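Cabinet doors keep swelling in a humid kitchen, paint or replace?
Asked by Prullen, 9/30/18

Hello everyone, and thank you in advance for reading, I know I go on a bit. We moved into an older house last May and the kitchen came with painted cabinets that I loved right away. Over the summer the two tall pantry doors started rubbing against each other in the middle. By August I had to give one a good yank just to get at the cereal. I've already tightened the hinges, and that helped for maybe a week. A store in town quoted me $889 for new doors, and I'd rather spend it on nearly anything else! Is this something I can sand and repaint myself, or am I only putting it off?

Figueroa
Oh, I feel for you, we had the same trouble in our first house and I was sure the whole wall was sinking. Please don't buy new doors yet. Wood takes on moisture in summer and gives it back once the heat comes on, so wait until the middle of winter and look at the gap again before you take anything off. If you sand now, while they're fat, you may end up with a gap you can see daylight through.

While you wait, open both doors all the way and run your hand along the top and bottom edges. Those are the spots painters skip, and bare wood up there drinks in steam every time you boil pasta.

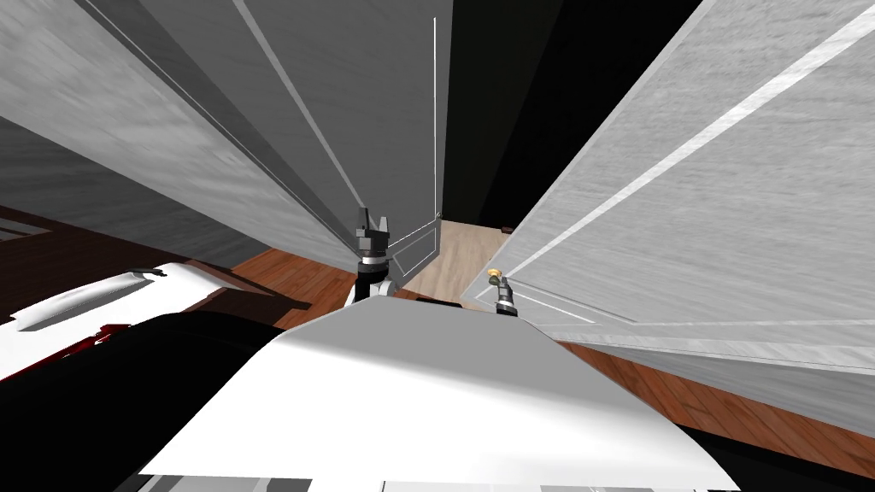

If they feel rough, give them a light sanding and two thin coats of whatever paint you have left over. Let the first coat dry overnight, even if the can says 2 hours. I rushed mine and had to peel the door off a sheet of newspaper — my husband still brings it up.

Also check whether your range hood really vents outside. Ours just blew the steam back into the room, and we lived there for years before I thought to look.

Flernudum
replace them. mine were never right again after I sanded

Bodovex
I'd side with Figueroa on waiting, with one addition. Before you plane or sand anything, look at the hinges. If they're the cup kind, there are usually two or three screws on each, and one of them shifts the door sideways. Turn it a quarter turn at a time, same amount on the top hinge and the bottom, and close the door after each turn to see where you are. I fixed a set of closet doors that way in an afternoon, coffee included. If yours are the old flat hinges with no adjustment, a slip of thin cardboard behind the hinge leaf will nudge the door over a little. Good luck, and do come back in the winter and tell us how they're closing.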